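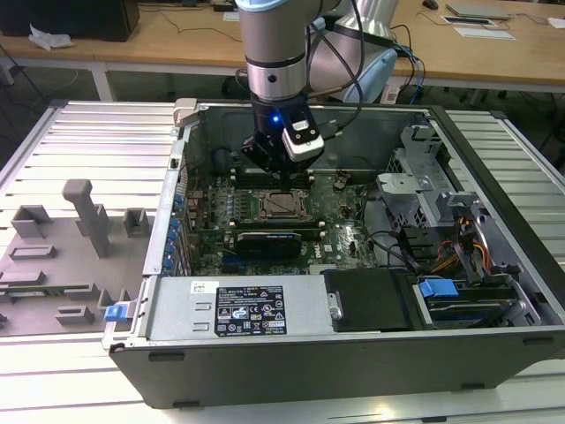
The man who takes computers apart for Laxdal would like it known that he does not fix them. He gets asked at weddings. He gets asked at the dentist, with instruments in his mouth. "They hear 'computers' and out comes the laptop," he says. "I tell them I can get it into very small pieces by lunch."

He has been at it for 5 years, the last 2 of them in the long room Laxdal shares with Erketti, a firm that sells used memory and keeps better coffee. We talked on stools beside his table, with a desktop tower on its side between us, its panel off. He kept glancing at it the way other people check their phones.

What does he see when he opens one? "Blue," he says. "Anything blue, you're allowed to touch. Whoever drew up these office machines decided that if a person was supposed to pull on it, it should be blue. I wish they'd done the same with my car." He is fond of office towers in general, and a little rude about the home-built kind, which come to him full of zip ties and colored lights. "Somebody's nephew made that. You can tell he was proud."

I asked about the order he works in, expecting a system. He has one, and it is written on a sheet taped inside a cupboard door, and he says he hasn't looked at it since May. Cables come first, because a cable left plugged in will always be the one you find with your sleeve. Then the drives. Then memory, if it's staying together as a set for Erketti. The power supply he leaves alone as long as he can. "It's heavy, it's boring, and it has the longest label in the building. I've read that label. I don't recommend it."

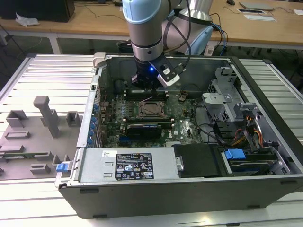 Cooler gone, socket empty, and the blue drive trays still in place.

The socket is the part that makes him sit up straight. The pins are fine, there are a great many of them, and a bent one can turn a board somebody would pay for into a board sold by weight. "I drop a screw in there, I stop breathing until it's out. Then I go for a walk." How often does that happen? He considers this. "I get a fair amount of walking in."

Laxdal logs every tower that crosses the table in a program called Kevonow, which he describes as a spreadsheet with a grudge. Last year's total was 1,920. He didn't do them all himself, and he is careful to say so, though he is less careful about saying who did the slow ones. A good tower takes him a little under half an hour. His worst took 90 minutes, owing to a single screw whose head had been rounded off by a previous owner with, he believes, a butter knife.

By
Staff writer, Laxdal Workshop Notes

Then there's the paste. Thermal paste goes between the processor and its cooler, and after enough years it stops being a paste in any useful sense. It smears across the metal lid and hides the lettering, and the lettering is what he needs in order to know what the thing is. "Reddish brown, gray, whatever it's decided to be. You wipe it, and now it's on the cloth and your thumb and, somehow, your sandwich."

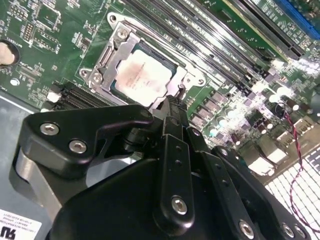

Maren Tolliver
Staff writer, Laxdal Workshop Notes

He uses alcohol and a lint-free cloth, and on stubborn days a plastic card from a gym he no longer attends. Parnano, who supply the shop's cleaning stuff, once sent him a sample of something orange that was meant to replace all of it. He gave it a fair trial. "Smelled wonderful. The processor was just as dirty, but the room was like a grove."

Does he ever feel sad about it, all those machines? He looks at me for a while. "It was in an insurance office," he says. "It did invoices. I think it's had the sad part."

He does keep things, it emerges. At home there's a jar of screws he insists are useful, and a drawer of the little rubber feet from the bottoms of cases, which he has put under a lamp, two chairs and the cat's bowl. He won't say how many are in the drawer. His own computer is nine years old, and he has never opened it.

"Why would I?" he says. "It works."

Before I left I asked for one piece of advice for people with an old tower in the closet. He told me to take a picture of the cables before pulling any of them, and to put the screws in a cup. What kind of cup? "One you're not drinking from," he said, and went to get the coffee.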